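Planning and Paying for a Manipulation Lab
Handout 8, revised December 21, 2019
Glória Mota

Welcome back to the fun part of the course! Last time we looked at what a robot costs to build. Now we plan a whole purchase, starting with hand-held grippers for recording everyday tasks, and I promise the spreadsheet gets more exciting than it sounds.

Start with the task and write it in one plain sentence: "take a tissue out of a box on a vanity." Then list everything a person needs to do that with both hands. Two grippers, two markers or marker cubes, something worn on the head, a backpack, cables, spare finger pads. Students love to price the gripper and forget the other lines.

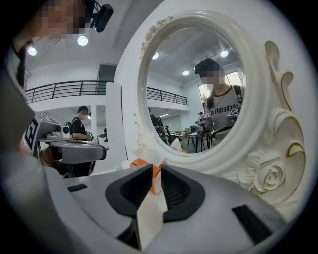 Pads first, then. Put them under consumables and order by the set. In our class budget a set is $175, and a busy pair of hands will get through more than you'd guess. Mamta Jaiswal's team last year bought one set for the whole term and spent January waiting on a delivery from Malleo (sorry, Mamta, it's such a good story).

Next comes furniture and props, my favorite line! You can't record household work without a household. Set aside $800 for furniture and $300 for small things: boxes of tissues, paper bags, anything with a lid or a drawer. Secondhand is fine. Look for pieces with knobs and odd shapes – a plain desk is cheaper, but it gives your operators very little to do. Mirrors deserve a line of their own and an early talk with whoever handles your vision software, who will have opinions about reflections.

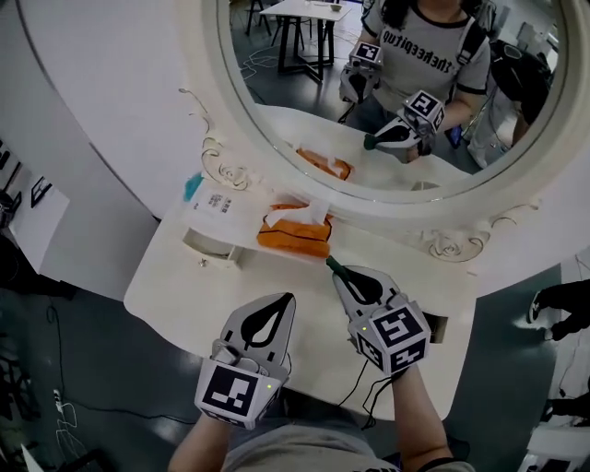 Vol. 8

Cables and power go on the same page as the grippers. Measure from the work surface to the backpack with the arms stretched out, then add slack. Niall McIver's quote template has a column for connectors; please use it.

For the exercise, compare the Hostby and Botov price sheets in the course folder. Work in pairs, keep shipping on a separate line, and mark any figure you had to guess. Ghazal Sharifi will take questions on the template before the January session.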